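Apr 22, 2024

Natural dye bench, linen again. Omar wanted to know why the walnut batch from December looks so flat next to the new one, so I pulled both swatch cards out and had a good long stare at them by the window. The old one is definitely duller (and a bit greener than I remembered!). I think it's the water. We were still filling from the rain barrel back then, and Malcolm swears that barrel has had nails in it since before he moved in. Iron would do it.

Started a fresh walnut pot anyway. 24 grams of hulls to 3 liters of tap water, soaked overnight, simmered low. Smells like a wet attic. Štěpánka came by, lifted the lid, put it right back down and went to eat her lunch outside.

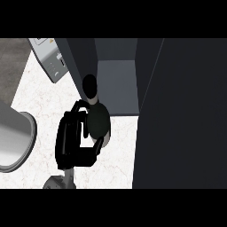 Second job was the green, and I keep going around in circles on it. Weld over a weak indigo dip gives me a lovely spring color, but the Grondcombe order wants something much deeper and I can't get there without it going muddy. What I'm after is the dark green of that bottle in the black gripper, and my best swatch so far is closer to canned peas. Tried an extra indigo dip on swatch 12 and it jumped straight to teal, so next time I'll do the indigo first, let it air out properly, and then go heavy on the weld with a tiny pinch of iron at the end. Vinh thinks I should skip the iron altogether. We'll see, I have plenty of scraps.

Alum is getting low. Honeylyn has the supplier login, ask her to add it to the next order along with more soda ash and a box of the thick gloves, the thin ones split on me twice this week.

Oh, and the scouring! The Votley linen still isn't taking up water evenly. Drops sit on top near the selvage and sink right in at the middle, so it needs another hot scour before anybody puts it anywhere near a dye pot. I've hung it on the left rail with a pink tag. Please don't use it for tests, even small ones.

Walnut pot still to strain. Rinse swatch 12 again and check for rub-off, my thumb came away blue.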